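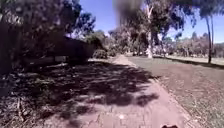 By the Relholm community news desk

Walkers in Relholm will soon be able to get all the way from the railway station to the Cunis Meadows without once having to step out onto the main road, after the parish council agreed on Tuesday to pay for the last missing stretch of the Arruda Way.

It has been a long time coming, as anyone who has tried to push a pram along the verge by the old dairy will know only too well. The route has been opened bit by bit over the past 8 years, and the gap between Collov Lane and the allotments was always the awkward part – the ground there is low and tends to flood, and for a good while it wasn't clear who owned the strip beside the ditch. That question was settled over the winter, and the landowner has now agreed to a right of way for people on foot.

The new section will be 964 metres long. Work should begin in April, once the ground has had a chance to dry out a little, and the council expects it to take seven weeks. The lane will stay open to cars during that time, although there may be a short wait at the dairy bend in the mornings while deliveries are made.

A petition in favour of finishing the route gathered 1,583 signatures, a good many of them collected outside the bakery and at the summer fair, and several families wrote separately to say how much easier the school run would be. There were some worries too, mostly from residents of Collov Lane who would rather not have lamps shining into their bedrooms, and the council has promised that any lighting will be kept low and switched off at 11pm.

Dogs will be welcome, on leads near the allotments please, and two benches are to be put in at the meadow end for those who like to sit down before the walk home. Plans are on show in the library during its usual opening hours, and comments can be left in the box by the front desk.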